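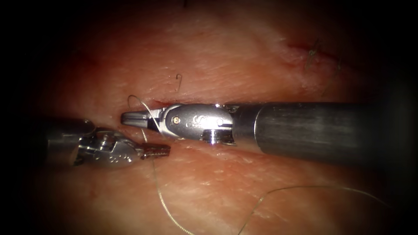 조직 표면의 절개선과 봉합사, 그리고 좌우에서 접근한 두 수술 기구

게시판: 자동화 기술 토론 > 가사 및 현장 작업
제목: 바느질과 단추 달기의 기계화 가능성에 관한 의견 요청

작성자: 작업환경지원팀
2022년 3월 30일
당 팀은 Janura 세탁·수선 사업장의 공정 개선을 담당하고 있습니다. 현재 수선반에서는 터진 솔기와 단추 작업을 전량 수작업으로 처리하며, 작업대는 14개입니다. 경영진은 수술 분야에서 봉합사를 다루는 기구가 이미 쓰이고 있으므로 의류 수선도 곧 기계로 대체할 수 있다는 입장입니다. 이에 대한 회원 여러분의 견해를 구합니다.

작성자: grondine_설비
해당 비교는 적절하지 않다고 판단합니다. 수술 기구는 통상 숙련된 의사가 조종하며, 실의 장력과 바늘의 방향을 판단하는 주체도 사람입니다. 기구 끝이 정밀하다는 사실이 작업의 자동화를 의미하지는 않습니다.

작성자: 실과천
위 의견에 일부 이견이 있습니다. 첨부 사진에서 왼쪽 기구의 톱니형 집게와 오른쪽 기구의 가느다란 집게를 보면, 얇은 실을 다루기 위한 손끝은 상당 부분 마련되었다고 보아야 합니다. 남은 과제는 제어이며, 공정을 제한하면 해결 가능한 범위라고 생각합니다.

작성자: grondine_설비
공정 제한의 구체적인 기준을 제시해 주시기 바랍니다. 저희 사업장은 지난 9월 수건 접기 장비를 시험하였으나, 규격이 다른 수건이 섞이면 작업자가 다시 정렬하여야 했습니다. 44장을 투입하여 19장을 재작업하였습니다. 수건이 이 정도라면 안감이 있는 외투는 검토 대상이 되기 어렵습니다.

작성자: 실과천
동일 규격의 작업복에 동일한 단추를 다는 공정이라면 전용 기계가 오래전부터 사용되고 있습니다. 혼합 물량의 결과를 전체 공정에 적용하는 것은 과도한 해석입니다.

작성자: Ásdís Brøndum
Heffernan 공정평가실에서 근무하고 있습니다. 두 분의 논의에서 비용 항목이 빠져 있어 보충합니다. 수술용 기구는 좁은 부위에서 작은 동작을 수행하도록 설계된 장비이므로, 바지 한 벌을 펼치고 뒤집는 작업에는 별도의 설비가 필요합니다. 저희 평가에서도 수선 시간의 상당 부분은 바느질 이전의 준비 동작에서 발생하였습니다. 의뢰 물량을 규격별로 먼저 분류하고, 단추 작업에 한하여 시험 도입하실 것을 권고드립니다.

작성자: 하루두끼
가정에서의 사용 가능성도 함께 문의드립니다. 양말을 꿰매는 기계를 기대하여도 되겠습니까?

작성자: grondine_설비
현 단계에서는 권하지 않습니다. 양말을 펴서 기계에 고정하는 시간이 직접 꿰매는 시간보다 길 것으로 예상합니다.

작성자: 작업환경지원팀
답변에 감사드립니다. 단추 작업 물량을 규격별로 집계한 후 Sustamstead 사업장에서 27일간 시험 운영하는 방안을 내부에 상신하겠습니다. 외투 및 안감 수선은 현행 수작업을 유지할 예정입니다.

작성자: 실과천
집계표의 분류 항목을 공유해 주시면 검토 의견을 드리겠습니다.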